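Running a guesthouse the slow way: a talk with Loukia Moschos

By Quyên Hà

Loukia Moschos picked up the phone on the second ring and apologized for the noise. There was bread in the oven, a delivery at the gate and a dog that had opinions about the delivery. She runs Psarras, a guesthouse with 8 rooms on the edge of a hill village, and I had been wanting to talk to her ever since a friend came back raving about the breakfasts.

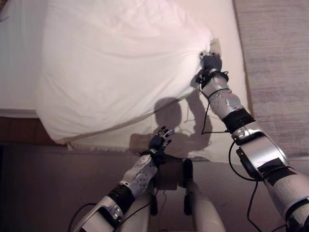
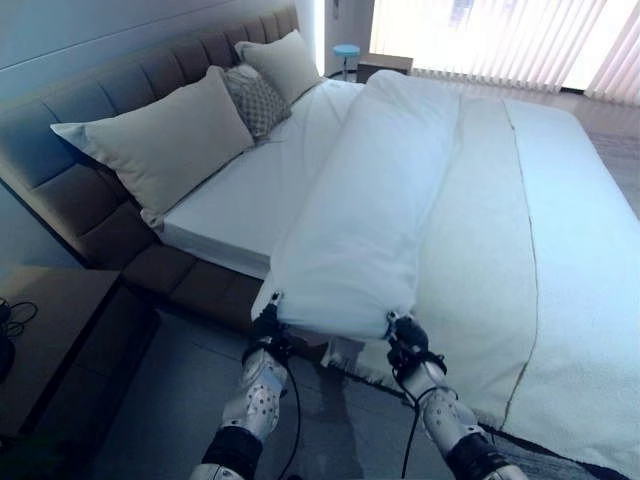 From accounting to apricot jam

Loukia spent years doing the books for a shipping office before she took over the house. "I was good at it, and I was bored to tears," she said. "My aunt called one January and asked if I knew anyone who wanted a building with a bad roof. I said yes before she finished!"

The roof ate most of her savings. Her first guests, a retired couple who had booked for two nights, stayed for nine and helped her strip the paint off the kitchen door. She still has the brushes they used.

"I had no plan for food at all," she told me. "I gave them what I was eating. Eggs, tomatoes, my neighbor's cheese. They wrote to me later about the cheese – a whole page about it."

That neighbor is Stamatia Gavalas, and she now supplies the house all year. Her daughter Theano bakes the seeded rolls. The jam is Loukia's own department, and last summer she filled 540 jars of it, mostly apricot, with a few of a bitter orange that I would happily drive all day for.

The walk list

What I loved most was hearing about the walks. Every guest gets a folded sheet with routes written out by Thodoris Christodoulou, who taught at the village school for 40 years and knows who owns each wall and fig tree. One of the notes reads, in full, "Turn left where the mule used to be."

"People get lost with it all the time," Loukia said, laughing. "They come back sunburned and so happy. Someone always gave them coffee."

She has turned down offers to expand. A company wanted to add a pool and a second building, and she listened politely over lunch. "I know every person who sleeps here by name. With thirty rooms I would be back in an office."

I asked what she would fix if money fell from the sky. She didn't need to think: the water heater first, then the stone steps down to the garden, then a proper pantry. The jars are living under the stairs at the moment, and in her wardrobe.

By then the bread was ready, and she had to go and rescue the delivery man from the dog.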